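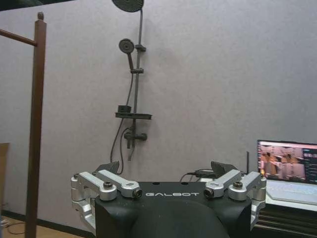

Prüfliste Greifplanung, Stand Dezember
Geprüft von: Leif Lund

1. Not-Halt aus der Software ausgelöst: i. O.
2. Handkamera, Bild kommt an: i. O. Beide Fingerpads sind im Bild, Maske für Selbstkollision neu geladen.
3. Kollisionsmodell Duschstange und Schlauch: nicht i. O. Der Schlauch fehlt im Modell – bitte als weiche Zone eintragen.
4. Planer, 544 Anfragen im Simulator: 15 ohne Lösung. Ursache ist mir noch nicht klar.
5. Kraftgrenze beim Schließen: offen, macht Josefina Montecinos.

Freigabe nur für langsame Fahrt.

Kontakt: Trestora, Gruppe Planung | Nach oben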